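Breakfast Habits of First-Year Students in Grirnport
Final report, Food and Society unit

1. Background
Many students in our residence say they skip breakfast when they have an early class. I wanted to learn if this is caused by time, by money, or by habit from home.

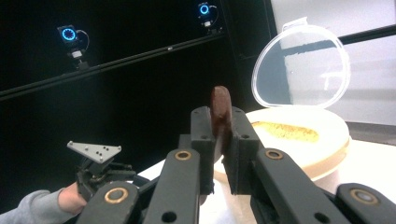

Report by M. Tejada

The survey was open for the whole of October. I sent it to 89 first-year students at Grarnell College, and 49 of them completed all the questions. The residence houses 2391 persons in total, so my sample is small and the results must be read with care.

2. Method
The form had eight questions about weekday mornings. I also asked what food the student keeps in the room and who cooked breakfast in the family home. Answers were anonymous — only the year of study was recorded.

Stirring something in a bowl was, for several respondents, already "too much cooking" before 8 a.m.
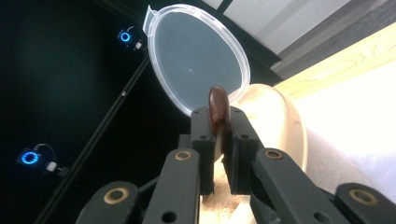 3. Results
Time was the most common reason. Students who live on the Soteritz Street side have a longer walk to the lecture halls, and they skipped more often. Money was mentioned less than I expected. Those who cooked for themselves before moving here kept the habit — even in exam weeks.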